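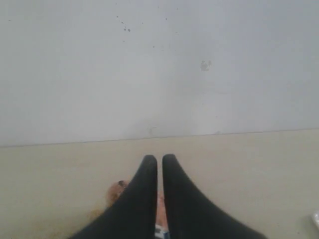

Notes on hydrating coarse meal before baking, mostly corn, some durum. I ran these through June and July on one kitchen scale and one oven. Posting them as I clean up the notebook.

**1/**
The problem: a bread made with 30 percent coarse cornmeal comes out gritty on day one and crumbles by day two. Same recipe with fine meal does neither. The usual advice is "soak it." I wanted a number for how long and how hot.

**2/**
Terms. Meal means anything ground coarser than flour, where you can feel separate grains between your fingers. Grits, polenta and semolina overlap here. Labels differ by mill and by country, so I stopped going by the label and started sieving.

**3/**
My sieves are kitchen grade. One passes flour, one passes sand. Whatever stays on the second one I call coarse. Dewanti Chin has proper lab sieves and checked two of my bags. Her split matched mine closely enough that I kept going.

**4/**
Bags tested: Brendlow stone-ground yellow, Brendlow white, Tasstead medium, and an unlabeled yellow from the bulk bin on Ngau Street. The bulk bin one varied the most from scoop to scoop. I'd avoid it for testing. It was fine for dinner.

**5/**
Method. 223 g meal, 530 g water, covered bowl, room temperature unless stated. Stir once at the start, once at ten minutes, then leave it. Bite test every half hour. Bite test = put a pinch between the front teeth and note whether it clicks.

**6/**
Crude, yes. Wissam Hattar suggested pressing a pinch between two glass slides and looking for a white core. I tried that for a week. It agrees with the bite test and takes much longer. Went back to teeth.

**7/**
Cold water, fridge: still clicking at four hours, soft by morning. Room temperature water: mostly soft at three hours. Boiling water poured over: soft on the outside in minutes, with a hard center in the larger grains for another hour.

**8/**
That last one surprised me. The outside starch gels fast with boiling water and the paste seems to slow the water getting further in. I have not proven that. It fits what I see when I break a lump open.

**9/**
Lumps are the main failure with boiling water. Dry meal gets sealed in a wet shell. Fix: wet the meal with a little cold water first, enough to make it look like damp sand, then pour the boiling water in while stirring.

**10/**
Dry handling. Meal clumps a little in humid weather and pours unevenly, so measuring by cup is bad. My cup of Brendlow yellow changed weight by the width of a heaped tablespoon depending on whether I scooped or spooned. Use the scale.

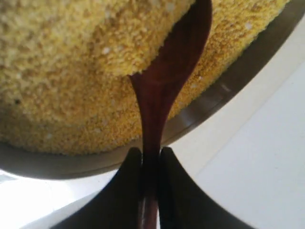
Yellow meal in a metal bowl. Note the lighter flecks and the odd darker speck.

**11/**
On flecks generally: in whole-grain corn meal the dark ones are often the tip of the kernel, and pale ones can be bran or the floury part of the endosperm. Bran takes up water at a different rate from the hard endosperm. A soak can be done for one and not the other.

**12/**
Degermed meal is more even and keeps longer. It also tastes of less. Whole-grain meal goes rancid in a warm cupboard. Mine lives in the freezer and comes out an hour before weighing. Cold meal drops the soak temperature and will throw your times off.

**13/**
Durum semolina is a different case. At the same water ratio it was soft in half the time, and left longer it got stretchy and hard to mix into dough. Protein, presumably. I now give semolina forty minutes and no more.

**14/**
Salt in the soak: no difference I could detect with teeth. Sugar at ten percent of the meal weight: slower, by most of an hour. Milk in place of water: slower again. I haven't separated the effect of the fat from everything else in milk.

**15/**
Sour soak. Left at room temperature overnight in July, the yellow meal started to smell like yogurt. Nice flavor in cornbread, wrong in a plain loaf. If your kitchen runs hot, use the fridge for anything past four hours.

**16/**
Baking results. Unsoaked loaf: gritty, tight crumb, cracked down one side. Three-hour soak: no grit, slightly gummy under the crust. Three-hour soak with the dough water cut by a tenth: no grit, no gum. I've baked that version 2 more times since, same result.

**17/**
Cut the water from the dough, leave the soak alone. I tried it the other way first and ended up with dry grains in the middle of a wet dough.

**18/**
Besano asked about pizza peels. Different job. There you want the grains dry and coarse so the dough slides. Semolina scorches less than corn in my oven. Brush the stone between pizzas or the old grains turn bitter.

**19/**
Open items: blue corn (none available locally), a warm soak held at a steady temperature, and whether a second grind of the coarse fraction saves the soak entirely. I have a hand mill on loan until the end of the month.

**20/**
Correction to 7: the fridge batch was the white meal. Yellow in the fridge is running now. Will add the time when I have it.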